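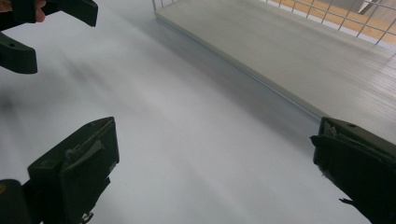
Two grippers, both open, over one of our white work surfaces.

Teach a robot with your own hands: paid sessions at Handora, day and evening shifts

Hi! I'm Laurinda Figueiredo and I run the demonstration room at Handora. I'm looking for 14 people to come in and show robots how to do ordinary household jobs, the kind of thing you do at home while thinking about something else. Folding a dish towel. Putting the lid back on a jar. Getting a stack of bowls onto a shelf without waking anybody up.

You don't need to know anything about robots. Last round our smoothest demonstrator was a retired pastry cook, and our worst was me (I have the numbers to prove it, and Shoaib brings them up at lunch).

What you'd be doing

You hold a gripper in each hand. Each one has two fingers that close when you squeeze and open when you let go, and there's a small camera on board that records what the fingers are up to. You do the task, start to finish, with the grippers standing in for your hands. Then you put everything back and do it again. And again! We call one complete go a "take," and a good session runs to 50 takes, usually split between two tasks so your brain doesn't turn to soup.

Later on, our learning team (that's Yu-ting Chuang and Atif Bugti, you'll meet them both) uses those takes to train a pair of robot arms fitted with the same kind of fingers. The arms try to copy how you moved, so if you hesitate, they learn to hesitate. If you fling things, well, please don't fling things.

There's a second kind of work too, which is remote control. You sit at a desk with two handles and steer the real arms while watching them on a screen. It's slower and a bit strange at first, kind of like parking somebody else's truck. We start everyone on the hand-held grippers and move people over to the handles after a couple of weeks if they like the idea. Plenty of folks don't, and that's fine with me.

What a shift looks like

Shifts are 4 hours. Mornings start at 8:30, evenings at 5:15. You come in, get a coffee, and one of us goes over the task card with you. The card tells you where things start, where they should end up, and anything we especially want that day, like "pick up from the left" or "pass it from one gripper to the other before you set it down." Then you practice until it stops feeling silly, and we start recording.

Every 40 minutes you take a break. I'm strict on that one. Squeezing a trigger is harder on the forearm than people expect, and tired takes are no use to us anyhow. There's a couch, there's a kitchen, and there's a balcony if you want some air.

We keep the recordings even when you drop something. Please tell us it happened and then carry on if you can. A dropped spoon that gets picked up again is some of the best material we get, and Yu-ting gets really excited about those. What we can't use is a take where someone reached in with a bare hand halfway through to fix it.

Who I'm hoping to hear from

Patient people, mostly. If you like jigsaw puzzles, knitting, model trains, cake decorating or repairing watches, I'd love to talk to you. If you've worked on your feet all day in a kitchen or a stock room, you'll probably find this pretty relaxing.

You should be 18 or older and comfortable standing for part of the session (we have tall stools, and some stations work fine seated). The grippers aren't heavy, but you're holding them out in front of you, so if you have wrist or shoulder trouble, have a word with me first and we'll see what we can set up. Left-handed people, please apply! We're badly short of you. Same goes for people with very small or very large hands, as I'd like to hear how the grips feel to you.

Glasses are fine. Long nails are mostly fine. Dangly bracelets need to come off.

Pay and the small stuff

The full block is eight shifts over four weeks, beginning in February, and it pays $700. If you have to stop early you're paid for every shift you did. Training time counts as work and is paid as work. Parking is free behind the building, and the Dameo Street bus stops right by the door.

The cameras point at the grippers and the work area, so your fingers and sleeves may show up in the recordings from time to time. We don't record sound. You'll get a consent form before your first shift with all of this spelled out, including who can see the recordings and how to ask us to take yours out. Read it at home, take your time, and ask me anything that sounds odd.

A few people have asked if this could turn into a regular job. Sometimes, yes. Babar Sial started as a demonstrator and now writes all our task cards, and he's the one who'll be standing next to you on your first day telling you to loosen your grip. I can't promise anything, but I do look at our own people first.

How to apply

Send me a short note through the contact page with "Dimer" in the subject line (that's the name of this round, don't ask me to explain it, Atif picked it). Tell me which shifts suit you, which hand you write with, and one fiddly thing you're good at. No résumé needed. I read all of these myself and I try to answer within a week.

If it looks like a fit, I'll invite you for a tryout at our place in the Farooqui Building, second floor. The tryout takes an hour, it's paid, and all you do is pick up the grippers and have a go at a couple of tasks. Wear sleeves you can push up and shoes you don't mind standing in. If you want to bring a friend who's also curious, go ahead, just mention them in your note so I can put out enough grippers.

Laurinda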